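The Manicure Case

Darius Grīnberga had been told the apartment had to be empty by Tuesday, and he started with his sister's things because they were the ones he kept walking around.

She had left for Litar in November with two suitcases and a promise to send for the rest. The rest was a closet, a shelf in the bathroom and whatever had ended up under the bed. She never sent for any of it. When he asked on the phone what he should keep, she said to keep what was hers and throw out what wasn't, and then her lunch break was over.

He laid the small things out on the pale floor where he could see them. The two plush toys went toward the back, against the wall. One was the round white one with the striped hat and the big yellow glasses. The other was the pink one in the polka-dot dress, which fell on its side when he put it down, and he left it that way. Then came the lids and containers: a mint-green lid, a black box, a cream lid with rounded corners.

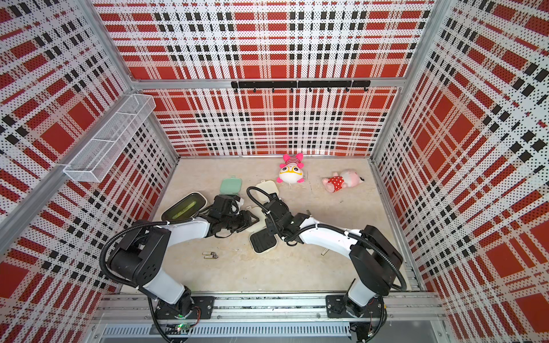

The trouble was the lids. Their mother had kept every container that ever came into the house and lost the top to most of them, and his sister had carried on the same way. He tried the green lid on two boxes from the kitchen and it fit neither one. He put it back on the floor.

At four o'clock Gumede called. Gumede was the moving company. The woman wanted to know how many boxes, and he said he didn't know yet.

"It's 900 for the truck," she said. "If you go over 39 boxes it's a second trip."

"And a second trip is what?"

"Another 900."

He said he would call her back. He looked at the toys. Neither of them took up much of a box.

The white one was his fault. He had bought it at the Tasumex by the train station, the winter she had her appendix out, because it was the only shop open and he didn't want to walk into the hospital with nothing. She was twenty-six at the time. She said it was the ugliest thing she had ever seen and slept with it behind her neck for a week. The pig she had bought herself, later, so the ugly one would have company. That was how she put it.

He had forgotten about that until he was on his knees on the floor with a lid in his hand.

The manicure case was a different matter. It had been their mother's. He found it in the bathroom behind a bag of cotton balls, and he knew it by the brown strap before he had it all the way out. Their mother used to do her nails on Sunday evenings at the kitchen table with the radio on, and nobody was allowed to bump the table. When she was finished she put every tool back in its own place in the black foam and pressed the snap until it clicked. Darius had liked the click. Sometimes she let him do it.

He opened it on the floor and set the clippers beside it, and then the long one with the cream handle.

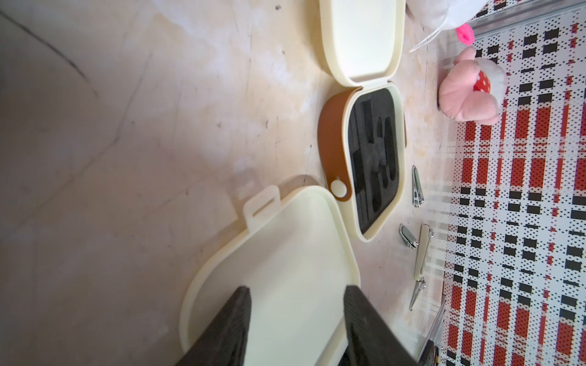

He couldn't remember which tool went where. He had watched her do it for years and he would have said he knew. He tried the big clipper in one hollow and it rocked. He tried another and it sat a little better, but he wasn't sure, so he took it out again.

He called his sister. It was late where she was, and she picked up whispering.

"Mom's nail case," he said. "Is it yours or mine?"

She didn't answer right away. He could hear a door close on her end.

"I took it from the house," she said. "After. I didn't ask you. I thought you'd want it."

"I did want it."

"I know. That's why I didn't ask."

He turned the long tool over in his fingers. Outside a bus went by – the 911 to Justimside, the one she used to take to work.

"Where does the big clipper go?" he said.

"In the middle. Point down. The little one goes beside it, folded."

He held the phone against his shoulder and did it the way she said. Then he put in the long one, and there was still plenty of black foam with nothing in it.

"There's stuff missing," he said.

"There always was. She lost the scissors on a train before you were born."

He closed the case, brought the strap around and pressed the snap. He held the phone down close to it when he did.

"Okay," she said. "You keep it. Send me the ugly one."

"Just the ugly one?"

"Both of them, Darius. Obviously both."

He found a shoebox in the closet and put the toys in it, head to foot. Then he called Gumede and told the woman 38, and one that was going in the mail.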